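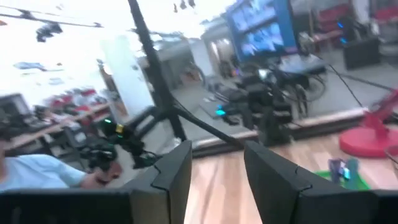 Just buy more baskets, one reply told me, and the long desk will sort itself out in a weekend.

1/ Will it? I've heard this since October. Every tidying account says it, and most of them would also like to sell you the basket.

2/ Kanine has a "desk reset" bundle at 41 dollars. You get 2 baskets and a sheet of stickers. I read 61 of the reviews. Almost all were written the day the box showed up. Come back in a month and tell me what's in there.
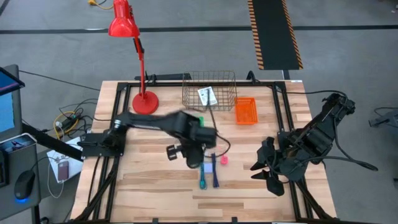
Akedar
Desk and storage columnist, Cleklow Weekly

3/ Take the worktable. Wire basket at the back, small orange one right beside it, red lamp in the corner. Fine. And the little stuff is still out on the wood: something pink, a blue strap, a teal cable. So what did the baskets change?

My guess is they're too far back. You put a strap down where your hand is. 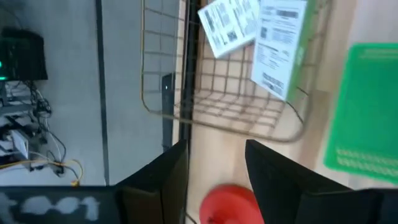

4/ Wire mesh. People love it because you can see what's inside. What I see is printed cards with barcodes. Does anyone need those within reach? I'd file them, or toss them.

5/ Bagheri makes a shallow tray for the front edge. I'm not convinced by that either, but I'll try one before I buy another basket.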